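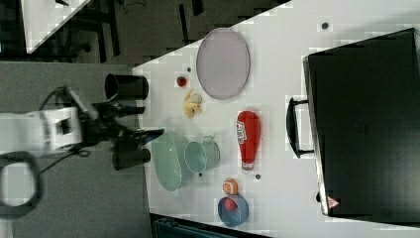
2020년 2월 13일. 천장 조명 교체안의 계산 조건을 다시 잡았다. 기준은 작업면 평균 조도 300 lx로 두었다. 1월에 돌린 계산은 작업면 반사율을 방 전체에 같은 값으로 넣은 것이 문제였다. 흰 상판 위에 큰 검은 케이스가 놓이고 바깥으로 어두운 바닥이 이어지면 입사 조도가 같아도 휘도 차이는 크다. 조도계는 이 차이를 읽지 못한다. 그래서 이번에는 조도와 휘도를 별도 표로 분리했다. 반사율은 상판, 바닥, 벽을 각각 입력한다.

등기구 후보는 둘로 줄었다. Zamix는 빔각이 35도이고 루버가 깊다. Thoroddsen은 확산판 방식이라 균제도는 유리한데, 시선이 낮은 자리에서 발광면이 그대로 들어온다. 배광 파일은 양쪽 다 받았다. Thoroddsen 쪽 파일은 좌표축 방향이 반대로 되어 있어 한 번 돌려서 읽혔다. 이걸 모르고 오전을 거의 다 썼다.

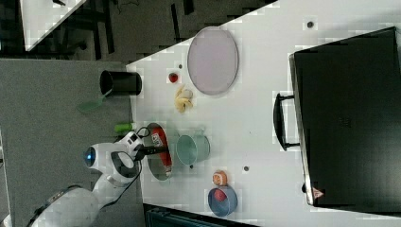

조도만 맞으면 눈부심 계산은 생략해도 되는가?

생략할 수 없다. 조도는 면에 도달하는 광량이고, 눈부심은 관찰 위치에서 본 광원의 휘도와 배경 휘도에 따라 달라지므로 따로 계산해야 한다.

오후에 Hendrik Steyn과 통화했다. 등간격 2 m를 유지하자는 의견이었다. 간격을 벌리면 등기구 수는 줄지만 벽 쪽 열에서 최소 조도가 먼저 무너진다. 동의했고, 대신 벽 쪽 첫 열만 안쪽으로 당기는 안을 추가했다. 보수율은 기존 값을 그대로 쓴다. 청소 주기 자료가 아직 안 와서 바꿀 근거가 없다.

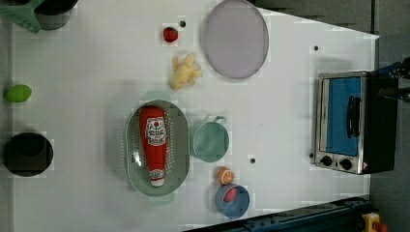

**시설기술부 조명환경팀 / 업무일지**

측정 절차도 손봤다. 점등 후 5분 만에 읽은 값은 기록에서 뺐다. 광출력이 아직 내려가는 중이어서 뒤에 잰 점과 비교가 안 된다. 수광부 높이는 상판 면에 맞추고, 측정자는 어두운 옷을 입고 낮은 자세로 물러난다. 주간 측정분에는 창 쪽 자연광이 섞여 있어 소등 상태 값을 빼서 보정했다. 구름이 지나간 시간대의 점 몇 개는 차감 후 음수가 나왔다. 버리고 야간에 다시 잰다.

Mansa Akolgo가 색온도 항목을 왜 비워 두었느냐고 물었다. 제어기 Arnel의 출력 채널이 확정되지 않아서 비웠다고 답했다. 가변형으로 가면 표 양식부터 달라진다. 디밍 하한에서 플리커가 나오는지도 확인해야 하는데, 쓸 만한 계측기가 교정을 나가 있다.

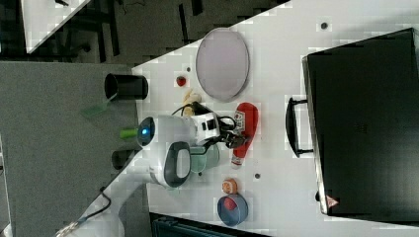 ## 남은 일

- 벽 쪽 첫 열 이동안 재계산. 격자 간격은 기존 도면과 동일하게.
- 야간 재측정. 비상등 회로는 분리하고 시작할 것.
- Vetgate에 루버 포함 배광 자료 재요청. 지난번 것은 루버를 뺀 상태의 값이었다.
- 휘도 표에 관찰 높이 열 추가.

계산 파일 이름이 또 겹쳐서 먼저 저장한 결과를 덮어썼다. 백업에서 되살렸지만 벽 반사율 입력값은 한 단계 전 것이다. 내일 표와 대조한다.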